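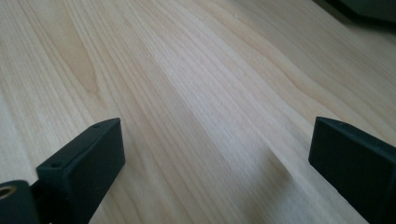 ## 4. Setting up release-planning files in Bronia

This section covers opening a release-planning file, assigning staff to it, and getting it ready for the first planning meeting. It applies to all housing units at Prarnwood and to the work-release building at Plidstead. You need a Bronia account with the Planner role. Staff with the Viewer role can read files but cannot open or close them.

Contact for access problems: Lieselotte Fuchs, Programs Office. Contact for questions about what belongs in a file: Volker Petersen, Reentry Planning.

### 4.1 Before you start

Have the following on hand:

- The person's facility ID, copied from the intake sheet
- The projected release date from the sentence computation
- The signed consent form for sharing information with outside agencies
- The name of the county of release, if known

**Note:** You can open a file without the consent form. The Outside Agencies tab stays locked until the form has been scanned in.

**Caution:** Do not copy the release date from an old planning file. Credits and holds change it. Use the sentence computation only.

### 4.2 Opening a file

1. Log in to Bronia and select **Planning** from the left-hand menu.
2. Select **New file**.
3. Type the facility ID and press Enter. The name and housing unit fill in by themselves.
4. Compare the name on the screen with the name on the intake sheet. If they differ in any way, including spelling, select **Cancel** and call the Programs Office.
5. Enter the projected release date.
6. Choose the file type. Use **Standard** for a release to the community, **Transfer** for a move to another agency's custody, and **Work release** for a move to Plidstead.
7. Select **Save**. Bronia gives the file a number starting with RP.

Write the RP number on the front of the paper folder. Paper folders without a number will be sent back to the unit.

**Note:** If Bronia shows the message "Open file exists," someone has already started one. Select **Go to file** and work in that one. Two open files for the same person cannot be merged by unit staff.

### 4.3 Assigning staff

Each file needs a lead planner and a backup.

1. Open the file and select the **Staff** tab.
2. In the **Lead** field, start typing a last name and pick from the list.
3. Do the same in the **Backup** field. The backup must work a different shift from the lead.
4. Select **Notify**. Both people get a message in their Bronia inbox.
5. Check back the next working day. A green mark next to each name means the assignment was accepted.

A lead planner can hold up to 27 open files. At that point the name is grayed out in the list. Ask the unit supervisor to move a file or pick another lead. Supervisors can go over the limit, but the override shows up on the monthly report.

### 4.4 Filling in the needs checklist

The checklist has 13 items. They are grouped under identification, housing, health care, work, money owed, and supervision. Answer every item before the first meeting.

1. Select the **Needs** tab.
2. Sit down with the person and go through the items in order. Allow 15 minutes for a first pass.
3. Mark each item **Met**, **Open**, or **Does not apply**.
4. For every item marked **Open**, enter a next step and the staff member who will take it.
5. Print page 2, let the person read it, and have them sign at the bottom.
6. Scan the signed page into the **Documents** tab.

Identification comes first on the list and should be started first. Replacement birth certificates from out of state are slow, and most of the housing and work items cannot move without one. If the person has no ID of any kind, mark the item **Open** and also tick **Urgent**.

**Caution:** Health details go in the **Health** box only. Notes typed in the general comments can be read by anyone with a Viewer role. If you type health details in the wrong place, do not just delete them. Call the Programs Office so the saved version can be cleared too.

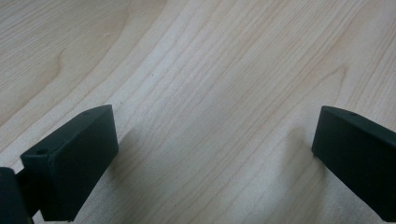
**What happens to the file if the release date changes?**

The file stays open and keeps its RP number. Enter the new date on the **Summary** tab and pick a reason from the list. Bronia moves the meeting dates to match and sends a message to the lead and the backup. Items already marked **Met** are not changed, so look over anything that depends on a date, such as a clinic appointment or a bed being held.

### 4.5 Scheduling the first meeting

1. Select the **Meetings** tab, then **Add**.
2. Choose a room. Rooms in the school wing are not available before 9:00 a.m.
3. Add the lead, the backup, and the person. Add the Tsakiris contact if the file type is Work release.
4. Select **Check conflicts**. Bronia compares the time with work assignments, classes, and medical call-outs.
5. If a conflict shows in red, choose another time. A yellow conflict can be kept if the unit supervisor agrees.
6. Select **Confirm** and print the movement pass.

Outside agency staff must be on the gate list before they can attend. Bronia does not add them. Send their full name and agency to the front desk by noon on the working day before the meeting.

**Note:** Tsakiris handles job placement for Plidstead only. For Standard files, use the employment contact listed for the county of release.

### 4.6 If something does not work

| Problem | What to do |
|---|---|
| Facility ID not found | Check for a missing leading zero, then call the Programs Office |
| Outside Agencies tab is locked | Scan the signed consent form into **Documents** and reopen the file |
| Lead has not accepted | Select **Notify** again, then call the unit |
| Movement pass prints blank | Close the file, log out, log in, and print again |

Closing a file and sending it to the supervising agency are covered in Section 5.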